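Perguntas frequentes sobre a oficina de encadernação da Rundico

Juntei nesta página as perguntas que mais me chegam por e-mail. Se a sua não estiver na lista, escreva, que eu respondo (às vezes demoro, já aviso).
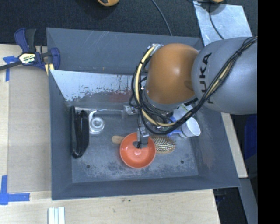
Preciso saber alguma coisa de encadernação antes de começar?

Basta saber dobrar uma folha ao meio e ter um pouco de paciência com cola. O primeiro encontro é todo dedicado a cadernos simples, de um fólio só, costurados com três furos, e quem nunca pegou numa agulha sai de lá com um caderninho pronto. Quem já tem prática costuma gostar também, porque eu aproveito para falar de sentido da fibra do papel, assunto que me faz perder a noção do tempo.

O que é esse tal de sentido da fibra?

É a direção em que as fibras do papel se alinharam na fabricação. Se você dobra a favor, a dobra fica limpinha; se dobra contra, o papel racha um pouco e o livro abre duro, querendo fechar sozinho. Para testar, curve a folha de leve nos dois sentidos, sem vincar: o lado que oferece menos resistência é o da fibra. Faça isso com o papelão da capa também! Já perdi uma capa linda por preguiça de testar, ela empenou inteira de um dia para o outro.

Quanto custa?

A oficina completa são 15 encontros. Eu passo o valor por e-mail porque ele muda conforme o material que a pessoa já tem em casa. Também dá para fazer só o módulo inicial, de 2 encontros, e decidir depois.

Que material eu levo?

Para o primeiro dia, nada. A partir do segundo, peço dobradeira, régua de metal, estilete, agulha sem ponta e um furador. Eu uso a dobradeira de osso da Pešek há anos e adoro, mas a de teflon risca menos o papel escuro, então depende do que você quer fazer. Linha encerada eu tenho aqui, em várias cores, e vendo por metro.

Posso usar cola branca comum?

Pode, para treinar. Só que ela seca rápido e não perdoa erro, e com o tempo fica mais rígida na lombada. Eu prefiro misturar PVA com metilcelulose, que dá uns minutinhos a mais para ajeitar o tecido na capa. Grude de amido também funciona muito bem com papel japonês, e é barato, mas tem que fazer fresco e guardar na geladeira (com etiqueta, pelo amor de Deus, porque parece mingau).

Meu caderno ficou torto. Tem conserto?

Quase sempre. Se o miolo está torto mas a capa ainda não foi colada, desfaça a costura, bata os cadernos na mesa pela cabeça e pelo lombo e costure de novo. Se a capa já está colada, deixe na prensa uma noite inteira com papel absorvente entre a guarda e o miolo. Sem prensa, vale uma pilha de livros pesados entre duas tábuas. O que não tem jeito mesmo é corte de estilete fora de esquadro: aí o negócio é refilar tudo e ficar com um caderno menor.

Você encaderna teses e livros de família?

Teses, parei de pegar. Livros de família, álbuns e cadernos de receita eu faço com o maior gosto, mas a fila anda comprida e em julho a oficina fecha. Restauro de livro antigo, com papel quebradiço ou mofo, eu não faço e recomendo procurar alguém especializado em conservação. Por favor não passe fita adesiva enquanto isso! A cola da fita mancha e tirar depois dá um trabalho danado.

O que é o papel Hendier que aparece nas suas postagens?

É um papel creme, meio áspero, que eu uso nos miolos de desenho. Aguenta nanquim e lápis muito bem, aquarela só com pouca água. Para escrever com caneta-tinteiro eu acho que ele puxa um pouco a tinta, e nesse caso indico o Fonstead liso, um tantinho mais caro.

Tem turma no fim de semana?

Tem, domingo de manhã, e é a que enche primeiro. Durante a semana as turmas são à noite.

E se eu faltar?

Dá para repor em outra turma, desde que tenha lugar na mesa. Me avise antes, se conseguir. Cada encontro tem um resumo impresso com os esquemas de costura, e eu guardo o seu.

Criança pode participar?

A partir dos dez anos, com um adulto junto. O estilete fica comigo ou com o adulto, e a criança cuida da costura, que geralmente sai mais caprichada que a nossa.

Como faço a inscrição?

Mande um e-mail com o nome, a turma que prefere e se é destro ou canhoto. Os canhotos sentam na ponta da mesa, para ninguém ficar se cutucando com a agulha.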